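Notes from the robot bay

Hello again, and happy January to everybody who missed the last issue. Jussara asked me to write up the changes to our bay rules for the newsletter, and I said yes before I remembered how many of them there are. So I'm going to stick to the ones people keep stopping me in the hallway about.

First, the floor lines. We had a long talk at the Mellatero site (longer than it needed to be, mostly my fault) over what a line on the floor means. Some of us grew up with yellow for "careful" and some with yellow for "forklifts go here," and you can see how that ends. The rule as of 16/01/2022 is that red means you do not cross while the arm has power. Any arm, any program, even if it's parked. If you need to be on the other side, ask whoever is on the pendant and wait until you hear a yes. A nod doesn't count. Natanael thinks that's fussy, and I love him, but he nods at everything.

Second, speed. When a person is teaching a new motion by hand, we run in reduced mode and we stay there until two people have watched the whole thing through. I know it's slow. The Plistitness job had 1,360 cycles to get through in its first stretch, and Raíssa's crew still did every first run at the low setting and finished on time, so I'm not taking complaints on this one!

Third, the logbook. Please write in it! We went back through the old pages and found 13 entries where somebody had changed a force limit and put down the new number without the old one. That leaves the next person guessing. Old value, new value, your initials, done. Danuta made a new page layout with a box for each, and the blank sheets are in the tray by the charger. If you run out, tell her and she'll print more.

Oh, and grip checks. Before a shift, open and close each hand all the way with nothing in it and listen. If a joint clicks or drags, tag it and leave it alone. Nayara has the spare parts list now, so bring it to her before you bring it to me. She'll be running a short practice on tagging at Monisach later in the month, open to anyone, and there's usually cake.

One more, and it's the one I care about most. Covers. A sleeve on a robot arm has to be looked at like any other part, and our old checklist had no line for it at all, so I've added one. Before power goes on, run your eyes from the shoulder end down to the wrist and find every place where the material could bunch up or get pulled into something that turns. Clear plastic wrap is the kind I'd like you to be pickiest with, since it creases as it pleases and the shine off the folds makes it hard to tell where it stops. Check the spot where the arm meets the hand, where a thin strip can end up trailing over the join, and get that tucked and taped well back from the finger joints. If you can't get it to stay put, take the wrap off and start over with a fresh piece. Initial the new line when you're happy with it, and if you're not happy, come find me.
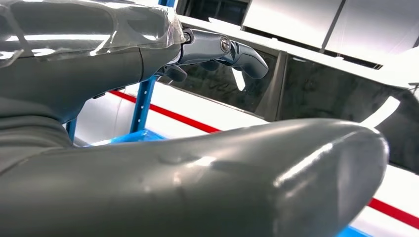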